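Mindholm > Werkstattbuch > Greifen und Einräumen > Mai

Zuletzt geändert: Mai, 17:40

Kaffeetütchen, zweiter Anlauf

Also gut, weiter mit den Tütchen. Gestern waren wir bei 595 Demos, die Ekow als brauchbar markiert hat, und heute früh habe ich noch mal zurückgescrollt und gemerkt, dass wir bei fast allen dieselbe Bewegung gemacht haben: von oben ran, zu, hoch, rüber in den Schrank. Sieht schön aus, lernt sich bestimmt auch schön, und dann liegt das Ding einmal quer und die Policy steht da wie bestellt und nicht abgeholt. Deshalb heute alles schief! Vor jeder Aufnahme die Tüte verdrehen, und zwar richtig, nicht nur so ein bisschen anstupsen. Bernice hat dafür einen Würfel hingelegt (Augenzahl = Lage, der Zettel mit der Zuordnung steckt hinten im Buch). Ich fand das erst albern, aber ohne Würfel legt man sie nach einer Viertelstunde doch wieder hin wie immer.

Teleop heute: vormittags Hiu-tung, danach ich, Kofi am Rechner mit dem Mitschnitt. Greiffinger sind die schwarzen mit dem Dreiecksausschnitt, dieselben wie gestern, nichts umgebaut.
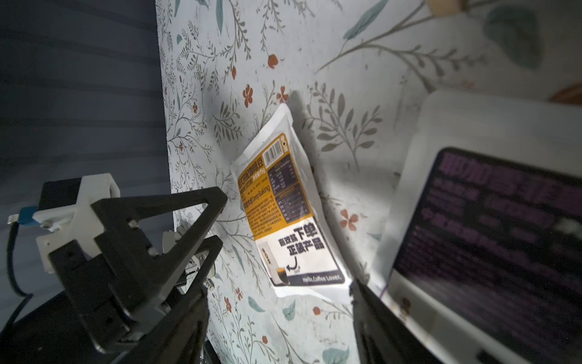
Was mich beim Fahren echt Nerven kostet, ist die Tiefe. In der Handgelenkkamera wirkt alles näher, als es ist, und ich mache viel zu früh zu. Hiu-tung hat sich angewöhnt, erst mit einer Fingerspitze auf den Rand der Tüte zu zielen und dann die Hand nachzudrehen. Das dauert länger, gibt aber eine ruhigere Bahn. Meine Versuche haben alle diesen kleinen Zuckler kurz vor dem Schließen. Die Frage ist, ob wir den rausschneiden oder drinlassen. Kofi sagt drinlassen, weil das Modell ja auch irgendwie lernen muss, sich zu fangen. Ich würde wenigstens die schlimmsten gesondert taggen (Vorschlag: "zoegern"), dann kann man sie später mit und ohne ins Training geben.

Noch was zum Glanz: Die Folie spiegelt je nach Winkel ganz ordentlich, und auf den Etiketten hat man dann einen weißen Fleck. Ich habe heute absichtlich nichts am Licht gemacht. Wenn das bei Araba in der Auswertung Ärger gibt, reden wir noch mal.

Ablauf, so wie wir ihn jetzt fahren (bitte dran halten, auch wenn's nervt):

1. Würfeln, Tüte hinlegen, Hände raus aus dem Bild.
2. Arm in Startlage, aber nicht jedes Mal exakt dieselbe. Ein paar Zentimeter Versatz sind gewollt.
3. Mitschnitt an, anfahren, Finger links und rechts neben die Tüte bringen, noch nicht schließen.

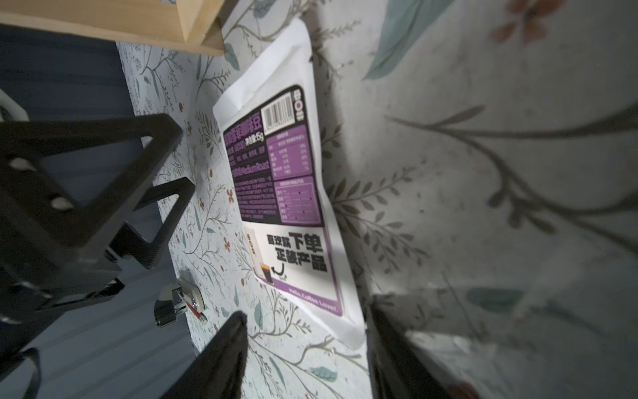
Beschriftung der Episoden

Hier haben wir gestern geschlampt, ich vorneweg. In der Jadier-Liste steht bei ganz vielen Episoden nur "Tüte", und damit kann kein Mensch was anfangen. Ab jetzt kommt die Etikettfarbe rein, also "violett" oder "orange-gelb", dazu die Lage vom Würfel und ob noch etwas anderes in Reichweite der Finger liegt. Das Letzte ist mir wichtig! Gerade wenn eine zweite Tüte daneben liegt, ist das eine andere Aufgabe, finde ich, und die Anweisung muss dann eindeutig sein ("nimm die violette Tüte" und eben nicht "nimm die Tüte").

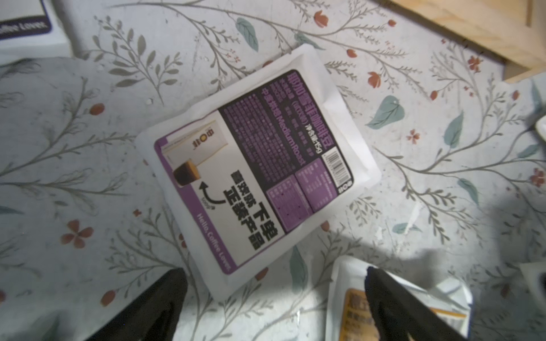

Violettes Etikett, schräg auf dem Blumenmuster. Unten rechts die orange-gelbe, teils unter dem Finger.

Genau bei solchen Anordnungen hat die Osei-Version von letzter Woche immer gern die falsche genommen. Ich habe heute beide Richtungen aufgenommen, mal die eine als Ziel, mal die andere. Ekow will davon noch mehr haben, am liebsten mit verdeckten Ecken. Kann er morgen gern selber fahren :)

Einräumen in den Schrank

Nachmittags dann der Teil, vor dem sich alle drücken. Im Fach ist es eng, die Seitenwand kommt im Kamerabild riesig von rechts rein, und vom Päckchen selbst sieht man nur noch den oberen Teil. Ich bin zweimal mit dem Handgelenk an der Leiste hängen geblieben, beide Episoden sind verworfen. Beim nächsten Mal höher anfahren und erst hinter der Leiste absenken. 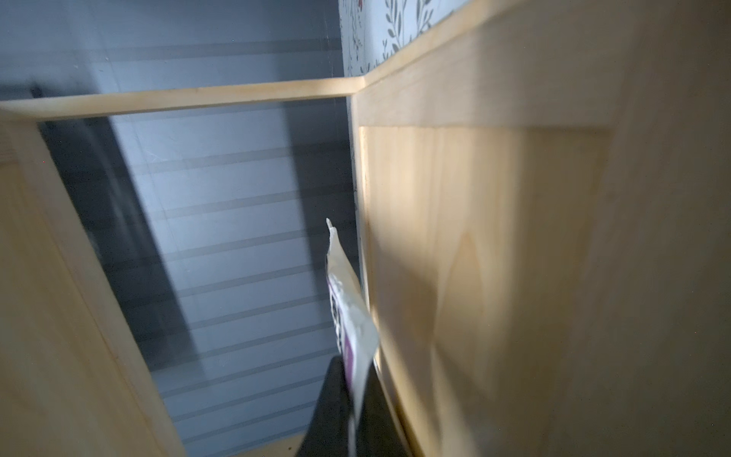
Päckchen im Greifer, im Kiefernfach. Schrift nicht lesbar.

Für die Auswertung heißt das: Im Fach bitte nicht auf das Etikett verlassen. Was gegriffen wurde, muss aus dem Anfang der Episode kommen. Araba, falls dein Skript da Einzelbilder aus der Mitte zieht, schau bitte mal drüber.

Stand am Abend: 821 brauchbare Demos insgesamt, dazu 8 mit Fragezeichen, die Kofi und ich noch mal gemeinsam durchgehen. Kopie liegt auf Skakstead unter dem Monatsordner.

Offen:
- Tag "zoegern" in der Jadier-Liste anlegen (ich)
- Startlagen plotten, ob die wirklich streuen (Hiu-tung)
- Schrauben am linken Finger nachziehen, der hatte gegen Ende ein bisschen Spiel
- Würfelzettel abtippen, Bernices 3 sieht aus wie eine 5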